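Pambridge Adult College
Packaging and Everyday Materials
Handout 4: Plastic bottles

Read this before Thursday. We will go straight to the exercise at the end, so bring an empty bottle from home with the cap still on.

1. Why bottles are made of plastic

Glass keeps drinks well but it is heavy and it breaks. A clear plastic bottle holding the same amount weighs far less, which matters to anyone paying for lorries. Most clear drinks bottles are PET (resin code 1). Milk bottles are often HDPE (code 2), which is cloudy and a little waxy to touch. Caps are usually HDPE or polypropylene, so a bottle and its cap are often two different plastics.

2. How the bottle is formed

A PET bottle starts as a short, thick tube called a preform. The neck and screw thread are already finished at this stage. The preform is heated, put in a mould, stretched with a rod and blown out with air until it meets the mould wall. The neck is not stretched, and so it stays thicker than the body.

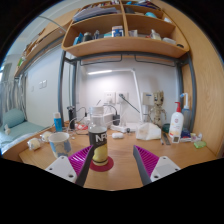
Fig. 1. Clear bottle with a white cap and black label, on a desk.

3. Shape

Shoulders and waists are partly for looks and partly for use. A curved shoulder spreads the load when bottles are stacked. A waist gives the hand somewhere to go. Large flat panels are avoided on thin bottles, as they buckle easily when the contents cool and shrink.

4. Labels

The three common types are:
- Wraparound: a strip of film or paper glued where the ends overlap.
- Pressure-sensitive: a sticker with its own adhesive.
- Shrink sleeve: a printed tube that is heated until it grips the bottle.

Sleeves can cover almost the whole bottle, which makes sorting harder. Dark inks can also wash off and tint the recycled flake. See the Kapoor reading, pages 2 to 11, for the sorting line at Virkura.

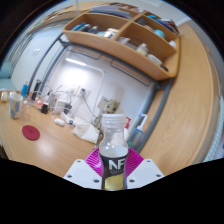

5. Exercise

Work in pairs. For your own bottle, note down:
a) the resin code and where it is moulded
b) the type of label and how it comes off
c) where the wall is thickest

Then use the Ellex cost sheet to work out the plastic needed for 1,000 bottles like yours. Weigh the cap separately. Scales are on the side bench and should be set to zero before each weighing.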